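Stop repainting old cars

Quick one, because I have a carburetor in pieces on the bench and the light goes early in October. But I've had this argument 4 times since summer and I want it written down somewhere so I can just send people the link.

Old cars are being restored to death. There. That's the piece. The rest is me going on about it.

What set me off was a Dulaner coupe at the Sevmont show. Dark green, tan leather, chrome you could shave in. The owner had the full binder out on a little table, receipts, photos of the bare shell, a letter from the upholsterer. Bare metal respray. New floors. New sills. New wiring loom, new glass, new carpet, all the rubber. Engine bored and rebuilt. And a sign on the windshield saying "86 percent of original car retained."

Of what? By weight? I asked him and he got a bit stiff with me. Fair enough, I was eating a hot dog at the time.

Lovely thing to look at. I looked at it for two minutes and had nothing left to look at. No wear on the door pull where a thumb had gone for decades. No sag in the driver's seat. The pedals had rubbers with the mold flash still on them. It could've been built that morning by a very careful factory, except the factory was never that careful. Panel gaps on those cars were terrible. Anybody who owned one when they were just used cars will tell you the hood never sat right on the left side. His sat right. So he's fixed something that was part of the car.

Two rows back, next to the porta-potties, was an Engelhardt sedan. Same years more or less. Faded to a sort of chalky blue on the roof, much darker down the sides. Crack in the dash top. Parking sticker from some college in the corner of the rear window. Starts, stops, drives there and back. I stood at that car for most of an hour. So did a lot of people, and the judges walked right past it.

I'm not against fixing cars. Brakes, do them. Fuel lines, do them yesterday. Rust in anything that holds the suspension on, cut it out and weld in new and don't get sentimental. I've rebuilt two engines this year and I'd do a third if somebody handed me the bearings. A car that can't be driven is furniture.

Paint is different. Leather is different. Once it's gone it's gone, and there is no shop on earth that can put it back. You can pay for a perfect finish any time you like, this year or in ten years. You can't ever buy the old one again. So why the rush? Why is it always the first thing that goes?

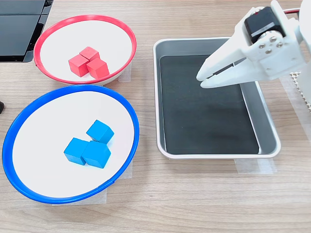
Rosemarie Heitmann thinks I've got this backwards, and wrote to say so after I grumbled about it last time. Her view is that worn paint only looks charming on a car that's been kept in a garage, that most of the tired ones are rotting underneath where I'm not looking, and that the people who spend real money stripping a shell are the only reason half of these are still around for me to be snobby about. She also said try selling one with the clear flaking off and see how romantic you feel.

OK. The selling part stings because she's right. I've seen the ads. "Honest patina" is dealer for "we didn't want to pay a painter." And there's rust that hides under good looking old paint for years, I've put a screwdriver thru some of it myself.

But look underneath then! Get it on a lift. Pull the carpet. Treat what needs treating, wax the cavities, put the carpet back. None of that requires a spray booth. I don't see how we got from "check the sills" to "sand the whole car." Somewhere in there is a shop that charges by the panel.

And the money argument is softer than it was. Ottmar Rieger has been buying and selling this stuff longer than I've been driving, and he told me he'd now take a tired original over a fresh restoration any time, for stock. Reason being he can see what he's buying. A restored car hides everything. Thick new paint, fresh underseal, you're trusting the binder. An old car with its old skin on shows you where it's been hit. He did a rough sum for me on the back of a work order and reckoned a full restoration on a Dulaner gets back about half of what went into it, if the owner's lucky and patient. He says most of them are neither.

The judging is a lot of the problem. Go look at a Sevmont score sheet. 24 lines and not one that gives you a point for a thing being old. Points off for stone chips. Points off for a worn carpet. Points off for "evidence of use" in the trunk, which, what is a trunk for. So people build to the sheet. They take perfectly good seats out, seats with the right grain and the right stitching, and replace them with hides that are thicker and shinier than anything Dulaner ever bought, and they get points for that.

Xiaoyan Dai runs an Engelhardt wagon that she's kept scruffy on purpose and she's entered it twice. Scored near the bottom both times. The winner in her class had the wrong headlining. Wrong material, wrong color, but it was new and tight and clean so no marks lost. Hers is the actual headlining and has a water stain the size of a dinner plate. Guess.

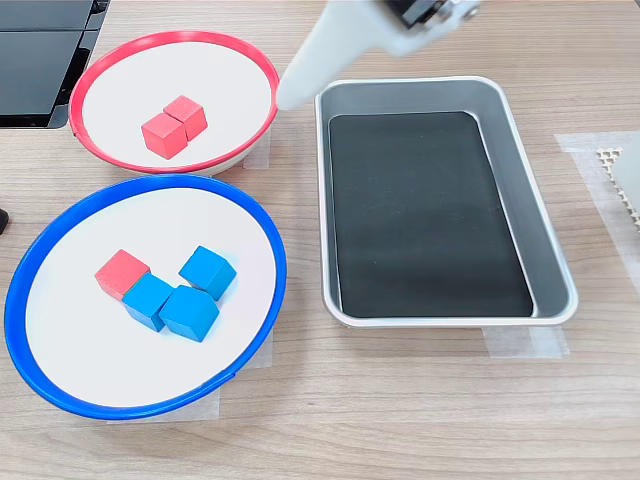 Photo: Tullio Gentile

Some of the smaller meets have a preservation class now. Good. Notance has had one for a while, and it's the busiest part of the field. People want to talk at that end. Kids get let inside the cars, because what are they gonna do, wear it out? Try letting a kid climb into the green coupe.

But a seperate class is a bit of a dodge. It says here's the real show and over there are the old ones. I'd rather see it on the main sheet. Put in a line for original finish. Put in a line for original interior, and make it worth something, more than the stone chips cost you. Watch how quick the sandpaper goes back in the drawer.

And if you've just bought something tired and you're getting quotes, do me a favor. Do the mechanical stuff first. All of it. Then drive it for a year before you let anyone near the outside. Wash it, clay it, a decent polish by hand, go easy on the edges because the paint is thin there. Feed the leather. See what comes up. Rania Farah did that with hers, had the respray booked and the deposit paid and everything, and by spring she'd phoned up and canceled. Lost the deposit. Doesn't care. The color under all that chalk was a sort of plum I've never seen on a new paint chart.

If after a year you still hate it, fine, paint it, it's your car. I won't write a letter. I'll just go stand by somebody else's.

Carb needs to go back together before dinner. There's a float needle on the floor here someplace.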